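# Striped tablecloth came out of the wash with pink-ish white parts. Can I save it?

**fajardo_porch**

Okay so I feel pretty dumb about this one. I have a cotton tablecloth with wide orange and white stripes that I bought at a street market two summers back, and I finally washed it in February after somebody tipped a whole bowl of salsa on it. I used warm water, regular detergent, and tossed it in with a couple of kitchen towels. The salsa came out great! The white stripes came out sort of peachy.

It's been through the wash once and I have NOT put it in the dryer, it's hanging over the tub right now. I have oxygen powder (the store brand) and a bottle of chlorine bleach. My sister-in-law says go for the bleach, my neighbor says vinegar. I need it for a lunch with 29 people and I'd love to not buy another one. What would you do?

---

**Stokach**

Put the chlorine bleach back under the sink, please! It'll go after the orange just as happily as the pink and you'll end up with a blotchy mess. I did that to a set of napkins and they became car rags.

Good call on skipping the dryer. I've had this same thing happen with red gingham and what got it out was a long soak in the oxygen powder. Check a corner of the hem first — dab some of the mix on, wait a bit, press a white paper towel on it. If you get a lot of orange on the towel, stop there and think about dye catcher sheets instead.

If the hem looks fine:

1. Fill the tub with cool water and stir in the powder until you can't feel any grit. Follow the amount on the package, the brands are all different.
2. Push the whole cloth under and leave it for 4 hours. Swish it now and then so the folded parts don't sit against each other. Mine got a faint line where I left it bunched up, and I never did get rid of that.
3. Drain, rinse until the water is clear, and then run it by itself on cold.
4. Spread it out flat over a table to finish drying, with an old sheet under it if you care about the wood. A round one hangs nicely if you center it first.

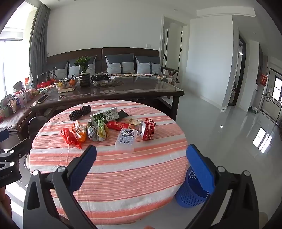

5. Look at the white bands in daylight before you decide it's done. Kitchen bulbs make everything look yellow. If there's still some peach, go again from step 1. Mine took 2 rounds.

---

**Brillalby**

Vinegar won't do anything for dye that has already moved, so your neighbor is out. And don't mix it with the bleach, ever, that makes a nasty gas.

I agree with the soak. Cold water from now on, and wash it alone the first few times. Market stuff bleeds like crazy.

---

**jilter3000**

just put it on the table and put plates on it lol. 29 people are not going to look at your stripes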